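Notes for the Dresten evening talk, 12 May 2022. Keep the water on the left side of the lectern this time!

**Opening (don't rush)**

Hi everybody, thanks for coming out. I'm going to talk about handwriting — mine went bad, it's better now, and I have a lot of feelings about pens.

Start with the birthday card story. My aunt called to thank me for the card and then asked, very politely, what it said. I'd written "so proud of you in the new house." She had read "so proud of you in the nice horse." Wait for the laugh. If there's no laugh, go straight on to the grocery list.

The grocery list: I stood in the store reading my own writing and couldn't tell whether I wanted leeks or locks. Bought leeks. We needed locks.

**How it got that way**

I learned cursive in second grade from a teacher who walked the rows with a ruler (she only pointed with it, she was a sweetheart). By high school I'd dropped half the joins to keep up with note taking. Then came a job where I typed all day, and for years the only thing I wrote by hand was my signature, and that shrank down to a G with a tail.

Ask the room: who here wrote more than a page by hand in the last month? Hands up. Give people time, they like looking around at each other.

**What I tried first**

A workbook. It had 128 pages of lowercase letters and I got as far as the k's. The trouble with workbooks is that you get very good at a row of k's and then you write "thank you" and it's the same old mess. I still have it, it holds the window open.

Then the expensive pen phase. I won't name what I paid in front of my husband. A lovely pen makes bad handwriting shinier.

[Slow down here, this is the part people write down.]

**What worked**

Copying. I took a book I already loved and copied out a paragraph every morning before coffee, slowly enough to be bored. Real words, real sentences, all the awkward joins like "ough" and "wr". I used cheap lined paper with the wide spacing, because tall letters are easier to fix than tiny ones. Once they look okay you can bring the size down.

I started in March and did it for 79 days before I missed one. Missed it for a stomach bug, so I'm calling that excused.

Three things I watched for, and I'd only pick one per week:

- slant — I don't care which way it leans so long as it all leans the same way
- the space between words (mine were way too tight, go for the width of a letter o)
- closing the tops of a's and d's

Also sit back in the chair! I was hunched over like I was guarding a test paper. Put both feet down and use your other hand to hold the page, and move the paper up as you go so your arm stays put.

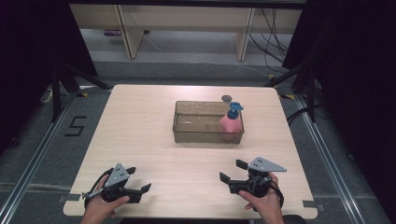
Ursina Lanz wrote to me after the last time I gave this talk and said that slowing down had done nothing for her until she quit gripping the pen so hard; she'd been squeezing it since grade school, and her letters loosened up as soon as her fingers did. I've added grip to the talk on account of that letter, which by the way was beautifully written.

**Grip bit**

Have everyone pick up a pen. Tell them to hold it as they normally would, then try to slide it out with the other hand. If it won't budge, that's too tight. Let them play with this for a couple of minutes, it gets noisy and that's fine.

Lefties: turn the paper so the top leans to the right, and try keeping your hand under the line. Smearing is mostly an ink problem, so try something that dries fast before you blame yourself.

**Letters**

Read the two short ones aloud. The first is my grandmother's, about the plums. Second is the one my neighbor left under the wiper when he dented my door — full cursive, gorgeous capital S, I couldn't even stay mad at him.

Skip the signature section if it's running long. If there's time, tell the bank story (the teller comparing my G with the one on the card, then calling her manager over).

**Questions**

Somebody will ask about kids and cursive. Say I'm not a teacher, but mine liked writing secret notes a lot more than drills. Somebody will ask about the fancy pen. It's in my bag, pass it around, get it back.

Paper samples are on the table by the door, two sheets each please.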